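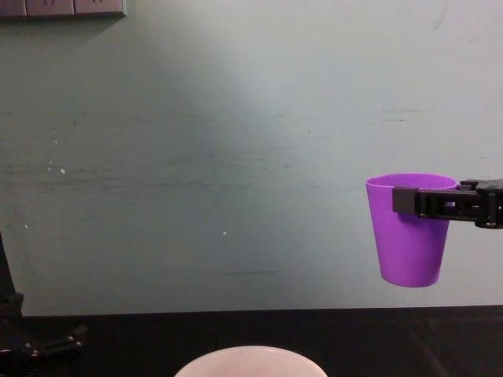

Kuteck Introduces Stunier Low-Odor Interior Wall Coating for Commercial Tenants

December 12, 2018

Kuteck today announced the release of Stunier, a water-based interior wall coating for offices, workshops, clinics and classrooms. The product replaces the company's Flivari line, which will be sold until current stock runs out.

Stunier is a one-component acrylic coating in a satin finish. It is applied by brush, roller or airless sprayer and is touch dry after 2 hours at normal room temperature. A second coat may be applied after 4 hours. The coating can be used over gypsum board, cured plaster, primed masonry and sound existing paint. It is not intended for floors, exterior walls or surfaces in constant contact with water.

"Most of our commercial customers repaint occupied buildings," said Dela Gyamfi, product manager at Kuteck. "They have one evening to cover a wall and they want the furniture back in place the next morning. The drying schedule was set with that in mind."
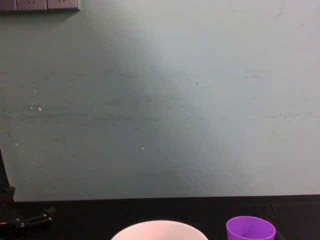

Surface preparation remains the main factor in the service life of any wall coating, and the Stunier data sheet gives it a full section. Loose material must be removed, grease washed off with a mild detergent, and the wall rinsed and left to dry before work begins. Faint horizontal scuff marks and streaks across a pale wall, together with a short, thin scratch lower down, are the sort of surface wear the section covers. Marks that stay on the surface are to be cleaned or lightly sanded. Scratches that can be felt with a fingernail are to be filled, sanded flush and spot primed. Glossy paint should be dulled with fine abrasive paper before the first coat.

The formula was developed over two years under Định Nông, head of coatings research. Work centered on burnishing, the shiny patch left when a satin or matte wall is rubbed clean. Test panels were put through 600 scrub cycles and then checked for change in gloss, color and film thickness. The test method and full results are included in the technical file, available to specifiers on request.
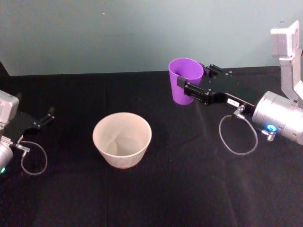 Pale grey-teal wall behind a table covered in black cloth.

Stunier is offered in more than 798 tinted shades, mixed at the point of sale, and in a ready-mixed white. Pale greens and grays normally need two coats. Deep shades may need a third coat over a tinted primer. Unopened containers should be stored upright and protected from frost.

Orders placed for Flivari before the end of November will be filled as written. Customers with open maintenance contracts may switch to Stunier at the same unit price.

Contact: Thomas Ferraro, Press Office, Kuteck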